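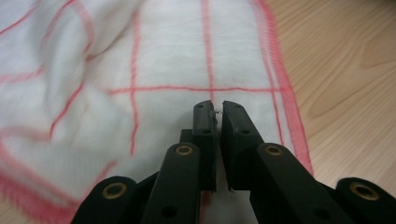 Can one hand-held gripper be used for both thin fabric and rigid parts?

The Niltden two-finger hand tool is supplied for both. The standard narrow finger pads are suitable for cloth, film and paper, and a wider pad set is available for boxed or molded parts. Pads are changed with the tool switched off and the linkage fully open.

Niltden Hand-Held Gripper, Evaluation Unit

The evaluation unit is offered to laboratories and production departments that wish to compare finger designs before ordering a gripper for a robot arm. The operator holds the tool in one hand and closes the fingers by means of a trigger. The same finger pads fit the Klinhom arm-mounted gripper, so a pad selected during hand trials can be transferred to the arm without modification.

Finger pads and linkage

Two narrow pads in matte black plastic almost meet at the tips. Each pad face has two small round holes, one near the tip and one lower down. The linkage arms are black, with brass eyelets, and spread outward behind the pads in a scissor-like arrangement. A camera on the tool looks over the fingers toward the work.

Trials on light cloth

Gauze-like cloth is a demanding material for any two-finger gripper. It wrinkles ahead of the tips, and a small amount of fiber may be drawn into the gap as the fingers close. A cloth with a red grid on white is convenient for this work, as the lines show how far the fabric has shifted or bent around the pinch point. Customers are advised to begin on a flat wooden surface and to repeat each pick with the cloth spread and with part of it folded.

Comparison with the Fultura pad set

The Fultura pad set is available as an option. In our own cloth trials, 300 picks were attempted with each design. The standard pads completed 291 picks and the Fultura pads 264. Most of the missed picks with the Fultura pads occurred at a hem. For rigid parts the wider set is generally preferred.

Ordering information

Evaluation unit with standard pads: part 391
Fultura pad set, pair: part 44
Loan period: 2 weeks
Recording software: Drarnden, license included for the loan period

Orders received before noon on Friday are dispatched the same day. Loan units must be returned with all pads supplied. Worn pads are replaced without charge, and damage to the linkage is invoiced at the current repair rate.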